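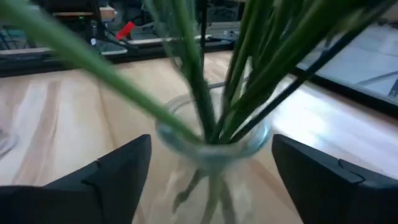
Green stems in a clear glass vase, with a gripper finger on each side.

Household tips: which chores can a machine take off your hands?

Updated 5/9/18

Readers keep asking whether it is worth waiting for a home robot before buying another mop. The short answer is no. A few chores can be handed over now, a few can be half handed over, and most still need you. The list below goes chore by chore, with tips for doing the job by hand where that is still the best way.

Floors

Robot vacuums work. We have run a Drommont on hard floors and low rugs for 77 days and emptied the bin after every run. Pick up cords, socks and anything with fringe before you start it. Tape down the corners of thin mats. It will not do stairs, and it leaves a strip along the baseboard that you will want to go over with a broom every other week.

Robot mops are weaker. They wipe up dust and light footprints. Dried juice needs a wet rag left on it for 5 minutes, then a wipe.

Dishes

The dishwasher is still the best kitchen robot there is. Loading it is the part people want gone, and that is a long way off for a home kitchen. Plates are fairly easy for an arm to handle if they are all the same and always in the same rack. A sink full of mixed bowls, forks and a greasy pan is another matter. Scrape, don't rinse, and put the forks in with the handles down.

Laundry

Washing and drying have been automatic for decades. Folding has not. The folding machines shown so far want each shirt clipped on by hand, and by the time you have clipped it you could have folded it. Take shirts out of the dryer while they are still a little warm, lay them face down, sides in, then fold in 2 from the bottom.

Flowers and vases

Flower care looks like a small job, but it has nearly everything in it that gives a gripper trouble. Clear glass is hard for many cameras and depth sensors to pick out, as the table behind shows through it. The stems bend and cross over each other. Squeeze a vase too lightly and it slips, too hard and it cracks. A wide, thick rim is easier to get hold of than a thin one, for a machine or for wet hands.

By hand:

Change the water every 2 days. Take the whole bunch out in one go, holding it just above the rim so the stems keep their order.
Cut a half inch off each stem at a slant.
Strip any leaves that would sit below the water line.
Wash the vase with warm water and a drop of dish soap. For a cloudy ring, fill it with warm water and a spoonful of baking soda and leave it overnight.
Dry the outside before you carry it.
Keep the vase back from the edge of the table, more so if the table has a glossy top.

Windows

There are window robots that hold on by suction. Najjar sells one with a safety line, and you should use the line. It does a fair job on large flat panes and a poor one on small divided ones. Corners need a cloth either way. Skip sunny hours, or the cleaner dries before it gets wiped.

Lawn

Robot mowers are good on a flat yard with one simple outline. Laying the boundary wire is most of a weekend. Walk the yard first for sticks and hose ends.

In the workshop

Shops are ahead of houses here. The Justden works in Neltutstead runs an arm that moves 828 parts a shift from a tray to a press. The parts are identical, the tray is bolted down and the light never changes. Take one of those away and the arm starts to miss. A home bench has none of the three.

What can be automated at a home bench is dust collection. A switch that starts the vacuum along with the saw is cheap and takes a few minutes to set up. Sorting screws is still a hand job. Tip them onto a light-colored tray, pull out the longest first, and work down.

Before you buy

Measure the lowest gap under your furniture. Check the price of filters and brushes as well as the machine. Ask how long parts will be sold. Keep the box until the return period is over.

We will go over this list again in September. Pet hair and litter boxes are on a separate page.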